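Clesenent Chores - notes for the people who use this data

Version 2. Last edit 12 June 2024, by Līga Paju.

What is it

Clesenent Chores is a collection of short robot recordings from one kitchen and one small workshop. We made it to answer a simple question which our neighbors in Skivthorpe ask us often: can a machine do the house work yet? My short answer is no, but it can do some pieces of it. The long answer is in the recordings, and I try to describe in this file how to read them.

There are 582 recordings in this version. Each recording is one try at one chore, with video from a camera at the wrist and a text file with the label. Version 1 had fewer chores and it is not offered any more. If you trained something on it, please train again, the labels of the old version had mistakes in the field "result".

What counts as a chore

We took seven chores. Four are from the kitchen: pour dry food from a cup, turn a knob or handle, wipe a counter, put a lid on a pot. Three are from the workshop: sort screws, press a part in a holder, sweep the bench. The list was made by Ruan Rampersad together with me, and we left out everything with a flame or a knife.

A chore is marked "done" only if a person does not need to do it again. This rule is strict. In many papers a robot which moved the sponge over the table has wiped the table. For us the table must be clean. 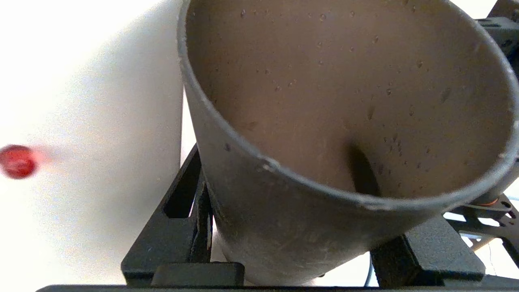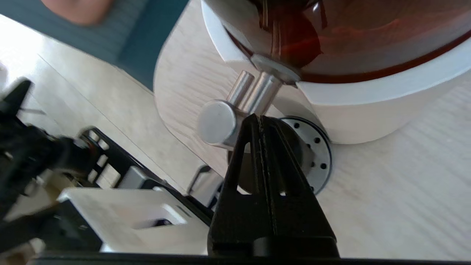
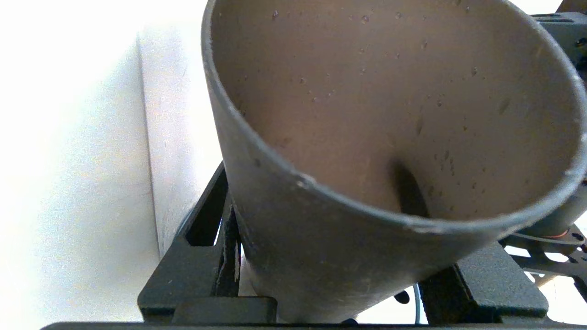

Handles are the chore where I changed my mind the most. A person turns a handle and does not think of it, and the arm must come to it from the correct side, close at the correct place and then follow the curve. Take a round metal knob like the one by the machine with the dark red dome: the gripper can have its two fingertips just under the knob, and from one still picture you cannot say if it will hold or slide. For this reason please do not judge a handle recording by single pictures. Use the whole video, and look at the last part two times.

How the labels were made

Two people looked at each recording, Sipho Mahlangu and Petronella Nkosi. They wrote the label separately. When they did not agree, I looked too and my label is the one in the file. The field "doubt" keeps the information that there was a disagreement - we think it is useful and we ask you not to delete it.

Fields in the text file:

chore - name of the chore, small letters
place - kitchen or workshop
result - done, partly, not done
doubt - yes or no
note - free text, often empty, sometimes in Latvian

Known problems

The light changes very much between recordings, and some backgrounds are almost white. A model can learn the light in place of the chore. Split the data by place before you test.

The kitchen has more recordings than the workshop. Sweeping is the weakest part, we want to record it again in September.

Videos longer than 1000 frames were cut into parts. The parts have the same name with a letter at the end.

Please do not use the collection to say that a product is safe at home. It was not made for this and we did not measure force.

Questions and mistakes

Write to Petronella Masilela at the Karkasia office and give the name of the recording. Corrections to the notes in Latvian are also welcome - they go to me.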